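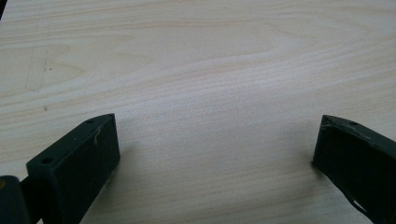 Tredau, the family-run furniture maker, will open its first repair and refinishing workshop to the public in June. The workshop will take in tables, desks and benches of any make and age, including pieces that were never sold by the company. Much of the work will be on pale wooden tabletops with a smooth, light finish and a clearly visible grain, a style that has made up most of Tredau's own output for years and that customers ask about more than any other.

The workshop occupies the ground floor of the former Pintér print works, next door to the company's main production building. It has over 100 feet of bench space, a separate finishing room and a loading door on the street side, so that customers can bring in large pieces without booking a delivery van.

"We have always done repairs for people who called and asked, but we never had a place for it," said Debora Sartori, managing director of Tredau. "The work was squeezed in between production orders and people waited too long. Now it has its own room and its own staff."

The workshop will be led by Segundo Mamani, who has worked in Tredau's finishing department since leaving trade school. He will be joined by Ansel Villanueva, formerly of the joinery firm Derel, and two apprentices who start in the same month.

Services at opening will include sanding and re-oiling, removal of water rings and heat marks, re-gluing of loose joints, replacement of broken legs and rails, and resizing of tabletops. Upholstery is not offered. Veneered pieces will be accepted after an inspection, as some veneers are too thin to sand.

Customers will receive a written quote before any work starts. The inspection is free when the piece is brought to the workshop. A standard refinishing job on a dining table is expected to take 3 weeks, including drying time. Tredau owners will pay the same prices as everyone else, except where a piece is still under warranty.

"A lot of tables get thrown out over a mark that takes an afternoon to sand out," Mamani said. "The wood underneath is usually fine. People also bring us tables with a cracked joint that somebody has filled with the wrong glue, and that is a longer job - but it can still be done in most cases."

Tredau ran a trial of the service last year and repaired 319 pieces for private customers. Most were dining tables, followed by school desks and kitchen benches. The company used the trial to set its price list, which will be available at the counter and on its website.

Oils and soaps for the workshop will be supplied by Amunon. The same products will be sold at the counter in small containers for home use, along with sanding pads and printed care instructions.

Evening classes in basic furniture care are planned for the fall. Each class will run for 2 hours and will cover cleaning, light sanding and oiling. Hernán Lozano, who manages customer service at Tredau, will take bookings once the schedule is set.

The workshop will open at 8 a.m. on working days. Large pieces should be booked in ahead of time by phone or at the counter.

Press contact: Tullio Russo, Tredau press office. Interviews and visits to the workshop before opening can be arranged on request.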